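Laine Butkienė loue des logements meublés à Rarnance depuis 10 ans. Elle en gère 4 aujourd'hui, tous dans la même rue, et le plus petit fait 41 mètres carrés. On l'a rencontrée en fin de matinée, entre un départ et une arrivée.

« Au début je faisais tout moi-même, le ménage, les clés, les draps. Je notais les réservations dans un cahier — je l'ai encore, il est illisible. »

Elle a quitté un poste de comptable chez Tandidach pour s'y consacrer. Le premier hiver a été difficile : deux mois sans un seul locataire et une chaudière à remplacer.
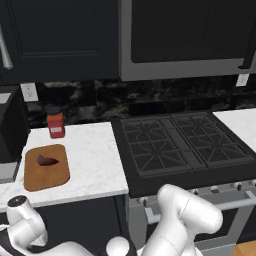 « J'ai failli revendre en mars. C'est un chantier qui m'a sauvée, des ouvriers qui cherchaient à se loger à la semaine. Ils sont restés jusqu'en juillet. »

Depuis, elle préfère les séjours longs. Les gens de passage réclament des serviettes à minuit, dit-elle, et laissent des commentaires sur l'oreiller. Ceux qui restent un mois finissent par saluer les voisins. 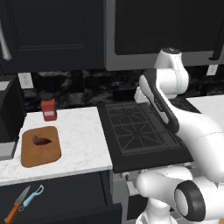

Les charges ont augmenté. La copropriété lui demande désormais 270 euros par trimestre pour l'appartement du rez-de-chaussée, ravalement non compris. « Je n'ai pas répercuté la hausse. J'aurais peut-être dû. »

Nghĩa Trương, son associé depuis deux ans, s'occupe des contrats et des états des lieux. Il voudrait acheter un cinquième logement du côté de la place Siliņa.
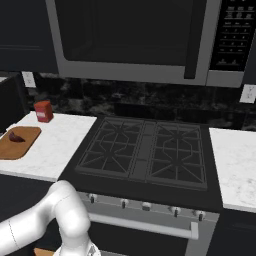 « On n'est pas d'accord là-dessus, reconnaît-elle. Lui voit le prix au mètre, moi je vois l'escalier. Trois étages avec des valises, les gens ne reviennent pas. »

La visite est quand même prévue le mois prochain, à neuf heures.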